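Community Help > Days Out and Events > Clubs and Open Days

Has anyone been to the robotics open day at Burkcombe? Is it hands-on?

Posted 3 August 2026

My daughter is ten and has gone mad for anything with a motor in it, so I've been looking at the open day that Rultosari are putting on at Burkcombe. The leaflet says "demonstrations throughout the day", which could mean anything! We went to one of these in another town last year and it was a man with a slideshow and a robot behind a rope, and she was bored stiff by the second biscuit. So do they let visitors try things, or is it all looking? And is it worth the drive from Sayce, or should I save the petrol? We'd probably get there after lunch.

3 answers

Answer from Damián Arriaga (marked helpful by 20 people)

We went to the May one and yes, very hands-on, I'd go again. There's a talk at the start (10 minutes, skip it if she's fidgety, you won't be told off) and then you're let loose on the tables. The one my two wouldn't leave was cutlery sorting. You get a gripper you hold in your own hand, you close the jaws on a spoon or fork or chopstick, and you try to put it in the tray with its mates. Sounds dull, is weirdly gripping – sorry. The idea is that people show the job by doing it, and the robot side gets worked out from that later on. The chap running ours explained it far better than I can, and he was very patient with my son asking the same thing four times.

It's fiddly enough that I was worse at it than both children. Spoons I could manage if I got them by the handle. Chopsticks, no chance, mine went everywhere.

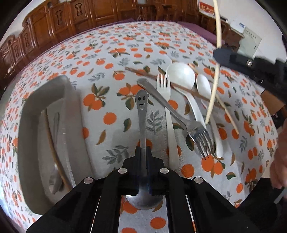
Getting there and what to bring

Coming from Sayce you want the back way in, past the garden centre, as the front gate was shut when we went. Parking is on the grass so don't wear your nice shoes. It cost us 10 pounds for the family, cash only on the door, though they may have sorted out a card machine by now. Bring your own lunch. There was tea and cake but the cake had gone by one o'clock (I got a flapjack and was lucky to). If she wants a proper go at things, get there when it opens, the queue for the tables was much longer after lunch and we heard a few people grumbling.

Answer from Urmas Butkienė

Agree with Damián about going early. I'd add that it's loud in the main hall. My lad wears ear defenders and was fine, but I'd have struggled without a break outside. They told us they had 400 through the door last time and it felt like it. The Meltotex stand was mostly leaflets and pens, you can walk past that. Ask for the cutlery table first, and let her do the forks before the chopsticks or she'll get cross!

Answer from a guest

is this the same place that used to do the model railway? if so the toilets are round the back

Comment from the person who asked

Thank you all, that's just what I needed. We'll set off early then, and I'll pack sandwiches.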